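Shared Costs in Student Rental Housing: Household Supplies and Electricity
Final Project Report, Housing and Community Studies
Predmont College

1. Background

Students who leave the residence halls at Predmont usually move into rented houses or apartments with two to five other people. The college's housing guide explains leases and deposits in detail but gives only one paragraph to the costs that tenants must divide among themselves after moving in. The present project examines two of those costs: household supplies bought for common use, and electricity.

The project was carried out over one semester in the Indwood neighborhood, where a large share of off-campus students live. It asked how shared households decide who pays, how often those decisions are written down, and whether written agreements are linked to fewer disputes.

2. Method

A questionnaire was mailed to 300 addresses in Indwood. Follow-up interviews were held with tenants from 20 households that had returned the questionnaire and agreed to be contacted. Interviews took place in the evening, most often at 7 p.m., and followed a fixed list of topics. Tenants were free to skip any topic.

Two limits should be noted. Households with serious disagreements may have been less willing to take part, and the answers about spending rely on memory. Receipts were requested, but few households had kept them.

3. Household supplies

Supplies were defined as items used by everyone in the home and replaced when they run out, such as paper goods, dish soap, trash bags, light bulbs and salt. Tenants named paper goods more often than any other item as a source of irritation. The sums involved are small, and several tenants said they felt awkward raising the matter at all.

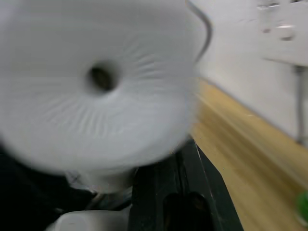 Three methods of payment were described. In the first, tenants take turns buying whatever is needed. In the second, each person pays a fixed amount into a common fund at the start of the month. In the third, there is no method, and the person who first finds a shortage goes to the store. The third was the most common in homes where tenants had known one another before moving in. It was also the method most often described as unfair by the person being interviewed.

The common fund drew the fewest complaints. Its main weakness was the handling of money left over at the end of a lease. One household on Hồ Street settled this in advance by agreeing that any balance would go toward the final cleaning. Taking turns worked well in homes of two or three people and less well in larger ones, where tenants lost track of the order.

4. Electricity

Electricity presents a different problem, for the bill arrives as a single figure and cannot easily be traced to any one person. In 18 of the households interviewed, the bill was split equally. The highest single bill reported was $388, for a July in which two window air conditioners had been left running during the day. The tenants of that home paid equal shares, although only two of them had air conditioners in their rooms.

Equal splitting was defended mainly on grounds of convenience. Tenants who worked from home or kept extra appliances tended to favor it, while those who spent little time in the house did not. Both groups said that they would accept a small adjustment if it could be worked out in a simple way. 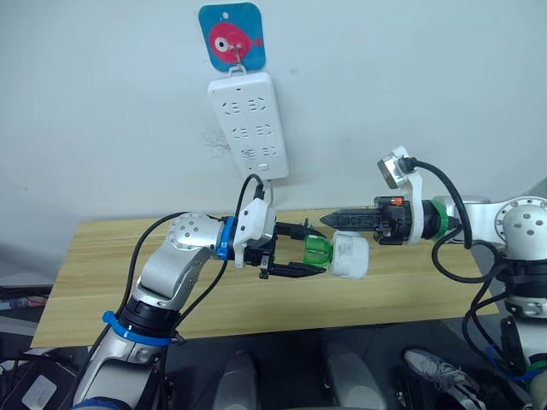 Eduardo Dela Peña, in written comments on the first draft, objected that an adjustment of this kind would cost more in goodwill than it saved in dollars. Equal shares, he argued, are easy to explain to a new tenant and easy to check, and the report should say so plainly. The point is accepted in part. For most of the year the difference between tenants is probably too small to justify separate figures. The summer months are another matter — a window unit can change the bill enough for everyone to notice.

A second question concerned who holds the account. The utility requires one named customer, and that person carries the risk if others pay late. Most account holders had paid at least one bill in full and waited for the rest of the household to repay them. None had a written promise of repayment.

5. Written agreements

Few households had anything in writing apart from the lease. Rutico, a local rental agency, gives new tenants a one-page form for dividing bills, and the tenants who had used it spoke well of it. The form covers rent, gas, water and electricity. It does not mention supplies. 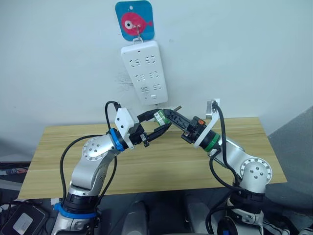
Six-socket power strip hanging on a wall above a wooden table.

Where an agreement existed, it was normally short and kept on a refrigerator door or in a group message. Tenants in these homes still had disagreements, but they tended to concern the wording of a rule, and were settled sooner. The number of such homes was too small to support a firm finding.

6. Recommendations

The college housing office should add a sample household agreement to its guide, with space for supplies, electricity and the name of each account holder. The sample should fit on one page.

Households with window air conditioners should agree before summer on how the added cost will be shared.

Account holders should ask for each tenant's share before the due date of the bill.

A later project could follow a group of households from the start of a lease to its end and collect receipts monthly. Arnel Marquez has offered to make the questionnaire and the interview topics available to students who wish to continue the work.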